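Mivenon (hand-held gripper)

Mivenon is a home-built pair of hand-held grippers for recording household tasks, put together in a shared workshop in Clindden by Idrisa Mosoti. Plans are shared under the name Plistuvberg, which was the workshop's old name and stuck. Current version is 2.

Design

Jaws in grey plastic, rubber lining inside. Each gripper carries a cube marker on top, white with black square patterns, so its position can be worked out from a head camera. Cube sizes differ — the larger one reads better at arm's length, the smaller gets in the way less. Cabled, no battery. Wireless was tried in October and dropped after 15 lost recordings.

Build

Jaw halves are printed flat, then cleaned up by hand. The rubber is glued last and left overnight. Four screws hold the cube mount; earlier ones used glue and the cubes drifted. Calibration is done per cube and has to be redone if a mount is so much as loosend.

Use

Mostly cleaning and tidying. Cloths are the usual test object, being soft and awkward to hold flat. Bathroom work is done sitting on the floor, wiping low drawer fronts with the cloth pinched in the jaws. Cables run down from the grippers and need keeping clear of the knees.

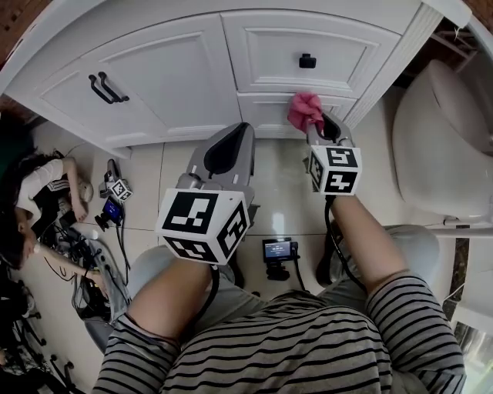 Known problems

Cables snag. Rubber lining peels at the tip with wet cloths. Small cubes get lost to the tracker in poor light, esp. near white cupboards. Log stood at 2,202 recordings on 2024-01-16, not all of them usable.

See also

Org (workshop file store)
Cube markers
Jaw linning, replacement of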